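4.2 What people do before the sheets go on

I'd meant this to be the short section. The study is about spare rooms and the work of getting them ready for visitors, and when I wrote the plan I gave the bed itself half a page, on the grounds that everybody makes a bed in more or less the same way. Then the diaries came back. All 13 households had kept one, 2883 entries between them (an entry being anything from a single word to a page of complaint about a brother-in-law), and a great heap of those entries turned out to sit in the gap between stripping a bed and making it up again. So the half page has grown into this.

A quick reminder of how the diaries worked. People wrote down what they did to the spare room, when they did it and who was coming. I asked them not to tidy up their notes for my benefit. Some ignored me completely and sent me beautiful copies in their best handwriting, and I've kept those apart in the tables, though in the running text I quote from both kinds.

The first thing to say is that the bed gets cleaned at a different moment from the rest of the room. Floors and shelves are done early, sometimes days ahead, and then gone over again. The mattress is nearly always left to the last day. Sebastian Mihăilă's household wrote "bed" on its own at the bottom of every list they made, underlined, with a gap above it. When I asked about the gap in the follow-up visit I was told it was where lunch went.

There's a practical side to this, of course. A spare bed in the houses I visited is hardly ever just a bed. In Celel I saw one with a whole winter's coats on it, and in Rundanach one had become a sort of shelf for jam jars (empty, washed, waiting for plums). You can't clean a mattress until you've found it, and people put off the finding. But I think there's more going on. Several diaries treat the bare bed as a slightly awkward thing, something you don't want a neighbour to walk in on, and the stretch of time it spends uncovered is kept as short as possible. One writer shut the bedroom door while she was at it, though she lived alone.

How the mattress gets cleaned varies far more than I expected. Beating and airing are the methods older writers mention, often with regret that they no longer do them. Vacuuming is common and widely disliked, mostly for the noise and for having to carry the thing upstairs. And then there's sweeping. I hadn't put sweeping on my prompt sheet at all! It came up first in Oprea and after that I started asking, and people would look faintly caught out and say well, yes, the little brush, if it's only crumbs. What interests me is that a dustpan belongs so firmly to the floor in most people's minds. Putting one on a bed counts for some of them as perfectly sensible and for others as something close to bad manners, and the two camps were often married to each other.

Figure 3a. Dustpan on a quilted mattress. 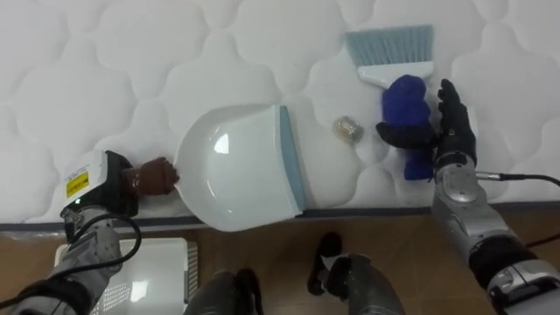

Lenuța Filip wasn't having any of it. She wrote to me after reading a draft of this section to say that a pan which has been on a kitchen floor has no business anywhere near a pillow, that her mother would have burnt the mattress, and that if I was going to print such a thing I should at least print her objection next to it. I'm glad to, partly for fairness and partly for the word "near". She doesn't mind only about contact. In her diary the dustpan isn't allowed into the bedroom past the foot of the bed, and when the floor under the bed is swept, the sweepings are drawn out towards the door and collected there. That's a rule about a boundary, and it's a strict one.

Her letter sent me back to the diaries to look for other boundaries of the kind, and I found them all over the place once I knew what I was looking for. Nelly Cuadros has one set of cloths for upstairs and another for downstairs, told apart by a corner snipped off. Costel Matei keeps his indoor broom hung up and his yard broom standing, and he can't abide seeing them the other way about. The Tiltard households were looser about it in general, but even there people would say "that's the bathroom one" in a warning sort of voice when I picked up the wrong bucket to be helpful. (I was asked not to be helpful again.)

The way round the problem, for the sweepers, is to own a second set. Alina Mocanu was the clearest on this. She bought hers in a sale one December, has never let it touch a floor, and stores it in the linen cupboard between the blankets, where it annoys her sons. As she sees it the set is bedding. She listed it as bedding on the inventory sheet too, which gave me no end of trouble with the coding until I gave in and let her have it. I've since come to think she was right and my categories were wrong. If you sort household things by what they look like, a dustpan goes with the brooms. Sort them by where they live and whom they're got out for, and hers goes with the good pillowcases.

I did wonder whether the second set was simply a matter of money or cupboard space. It doesn't look that way from what I have. The households with the most storage weren't the ones with the most duplicates, and one of the smallest flats in Tiltard had separate brushes for nearly everything. What does seem to go along with it is how often guests come. Where the spare room was used often, tools drifted into the room and stayed. Where it was used once in a blue moon, they were fetched from elsewhere and taken back afterwards, and that's where the arguments about hygiene came up. I'd be careful with this, as the sample is small and I chose it through people who knew people.

There's one more thing the diaries are good for here, and that's the order of work. Among the sweepers it's always brush first from the head end down, then the seams. Quilted mattresses get grumbled about because crumbs settle into the stitching, and one Rundanach writer has a lovely angry paragraph about biscuit and a grandchild that I wish I had room for. Then comes turning the mattress, if it's going to be turned, and this is the step most often recorded as skipped. By 17 minutes past four on one afternoon in Oprea the mattress had been up on its side, judged too heavy and put down again the same way round, all of it noted with times in the margin. I've never had a more exact informant.

After that there's usually a pause. I didn't ask about it and few people explained it, but it's plain from the times. The brush is down, the sheets are ready on a chair or a landing, and the writer goes off to do something else: a telephone call, a cup of tea, a look out of the window to see what the weather's up to. In one diary the pause lasts 14 minutes and is entered as "sat". I've come to look forward to it when I'm reading. It seems to mark the end of cleaning and the start of making nice, and those are two jobs in most of these houses, even when the same person does both.

Figure 3b. Dustpan and small hand brush on a quilted mattress.

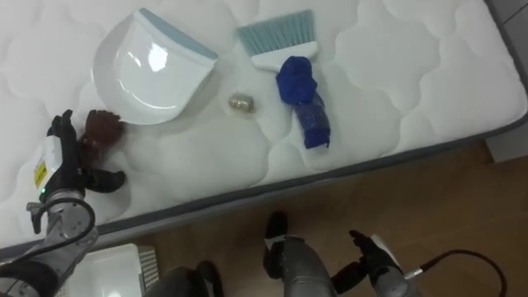
4.3 Sheets, and who is allowed to choose them

Once the bed is ready to be made up, the diaries get noticeably chattier, and more people turn up in them. Choosing the sheets is the first step where someone other than the writer has an opinion worth recording. Costel Matei, who had done every other job in the room himself, stopped at this point and waited for his sister to get home. She picked the striped ones. He'd written beforehand that she would.

I'll take the matching of sheets to guests first and come to ironing afterwards, as the ironing only makes sense once you know who was expected.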